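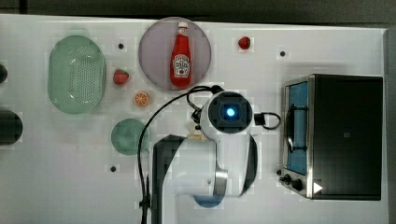 Leonor Correia
Técnica de laboratorio de materiales y autora del blog

Llevo desde diciembre con la misma duda sobre la mesa blanca: qué se deja encima de forma permanente y qué vuelve al armario después de cada uso. El criterio anterior era la costumbre. El actual es la frecuencia de uso, la altura del objeto y la facilidad para limpiar debajo.

El horno de sobremesa se queda a la derecha. Es lo más pesado y lo único que necesita holgura para ventilar. El manual del mío pide 100 mm libres por detrás y algo menos en los laterales, y no admite nada apoyado en el techo. Eso fija el resto de la distribución: todo lo ligero se desplaza a la izquierda.

El escurridor ovalado ocupa más de lo que parece en el catálogo. En un armario estrecho entra solo de canto, y de canto se cae. Sobre la mesa, con el eje largo perpendicular al borde de trabajo, deja sitio a su lado para la fruta que espera turno: fresas, una rodaja de naranja, lo que toque. Lo compré en Abreu, la ferretería de siempre, por consejo de Conceição Patrício, que prefiere los ovalados porque se vacían por un extremo sin volcar nada fuera del fregadero.

Los platos son dos. El grande, de tono malva, hace de bandeja para lo que gotea, y ahí va el bote de kétchup. El pequeño, verde, sirve para cortar poca cosa o para dejar la cuchara. Antes tenía un juego de la serie Ilo, más bonito y bastante peor: el reborde interior retenía agua y había que secarlo a mano.
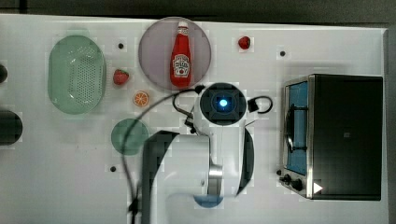 ¿Conviene guardar el kétchup abierto fuera de la nevera?
Depende del ritmo de consumo. Si el bote se termina en pocas semanas, la acidez lo conserva bien en un sitio fresco; si dura meses, mejor en frío, porque pierde color y se separa. En cualquier caso manda la etiqueta del fabricante.

Sobre las superficies blancas hay opiniones. La mía es que muestran la suciedad antes, y por tanto se limpian antes. Uso bayeta de microfibra, agua templada y jabón neutro. Para el tomate seco, bicarbonato en pasta, cinco minutos y aclarado. El limpiador Gronmont en dilución baja también funciona: 4 ml en 500 ml de agua. Más concentrado deja velo. 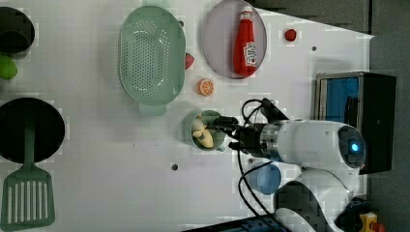 Queda el menaje oscuro, que va en el extremo izquierdo. Olla y sartén juntas, con la espátula ranurada apoyada en la segunda. La espátula es de cabeza ancha y rectangular, cómoda para escurrir y mediocre para dar la vuelta a una tortilla. Tiago Prata me insiste en colgarla de una barra Hullent. He medido la pared y el hueco útil es de 900 mm, suficiente para la barra, pero el taladro caería cerca de una canalización y prefiero no tocarla hasta localizar el trazado.

Pendiente: decidir dónde va la fruta verde, que por ahora acaba siempre pegada a la olla. Un frutero sería la solución obvia, a costa de otro objeto fijo. Probaré primero con un cuenco bajo y anotaré el resultado en los comentarios.

Publicado el 30/4/18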